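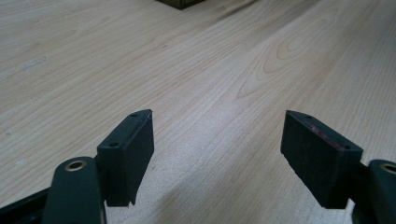

图3-1 浅色木质表面,木纹细密

第三章 安置与首次使用

本章适用于Hokis落地式加湿器。安装前请核对装箱清单:主机、水箱、出雾罩、滤芯、防水托盘、电源线、清洁刷、说明书。如有缺件,请保留包装并与购买处联系。

3.1 选择位置

1. 将主机放在平整、稳固的地方。地毯、床垫和带滚轮的小推车上不要使用。
2. 主机背面与墙面之间留出一掌宽的空隙,上方不要有搁板或窗帘。
3. 出雾口避开电视、音响、书籍和墙上的插座。
4. 电源线长2米,请按此长度选择插座,不要使用多孔延长线。
5. 远离暖气片、壁炉和阳光直射的窗边。

注意:木质台面和木地板长时间受潮后可能发白、起翘或变形。在木面上使用时必须垫上随附的防水托盘,并每天擦干托盘下方。打过蜡或上过油的木面,请先在不显眼处放置托盘一晚,确认没有留下印痕。

小提示:浅色木面上的水渍干透之前不容易看清,可以用手掌贴着木面摸一遍,或者把手电筒放低,从侧面照过去检查。

3.2 安装滤芯与水箱

1. 拆去滤芯的塑料包装,在清水中浸泡,直到不再冒气泡。
2. 将滤芯箭头朝下装入底座,顺时针旋紧。
3. 取下水箱,倒置,拧开箱盖。
4. 加入室温清水。水箱容量为1000毫升,水位不要超过“MAX”线。
5. 拧紧箱盖,检查密封圈是否落在槽内。
6. 用毛巾擦干水箱外壁,双手扶住水箱,垂直放回底座。
7. 装上出雾罩,缺口朝向您希望出雾的方向。

警告:不要加入热水、精油、香水或消毒液。这些液体会损坏密封圈,由此造成的漏水不在保修范围内。
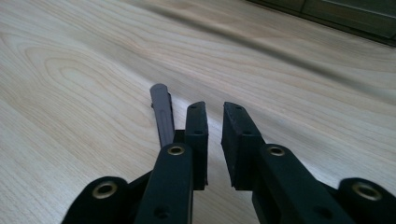 3.3 首次开机

1. 确认双手干燥,插上电源。面板指示灯亮起,机器进入待机状态。
2. 轻触电源键。风扇先启动,稍后出雾。
3. 按“雾量”键在低、中、高三挡之间切换。高挡时整机功率约130瓦。
4. 按“湿度”键设定目标湿度。达到设定值后机器自动停止出雾,风扇继续低速运转。
5. 需要定时关机时,按住“定时”键,听到提示音后松开,再选择时长。

首次使用时可能闻到轻微的塑料气味,请开窗通风。如果出现焦糊味,应立即拔下电源插头,停止使用。

说明:开机初期湿度读数可能偏高,待读数稳定后再调整设定。卧室内使用时,建议夜间选择低挡。

3.4 关机与移动

1. 轻触电源键关机,待风扇完全停转后拔下插头。
2. 取下水箱,倒掉余水。
3. 将底座中的存水从标有“排水”的一侧倒出,不要从出风口一侧倒。
4. 握住底座两侧的凹槽搬动主机。不要提拉水箱把手来移动整机,也不要在地面上推行。
5. 重新安置后静置片刻再开机。

3.5 换季存放

天气转暖、不再使用时(多数地区在三月以后),按第五章完成一次除垢,再将所有部件晾干。滤芯须丢弃,不可晾干后再用。水箱盖不要拧紧,留一条缝,以免产生异味。主机装回原包装,存放在阴凉处,上面不要压放重物。

3.6 安置阶段常见问题

面板显示“319”:水箱没有放到位,或底座浮子被卡住。取下水箱,用清洁刷轻轻拨动浮子,使其能够上下活动,再放回水箱。

有风但不出雾:室内湿度已高于设定值,或滤芯没有浸透。调高目标湿度;仍不出雾时,重复3.2节第1步。

托盘内有积水:检查箱盖密封圈,确认主机没有倾斜。雾量过大而室温较低时,出雾罩上也会凝结水珠并滴落,请改用低挡。

运转时有振动声:检查四只脚垫是否都接触地面,托盘边缘是否翘起。

以上方法无效时,请停止使用,并与售后服务联系。联系时请提供机身底部标签上的型号和序列号。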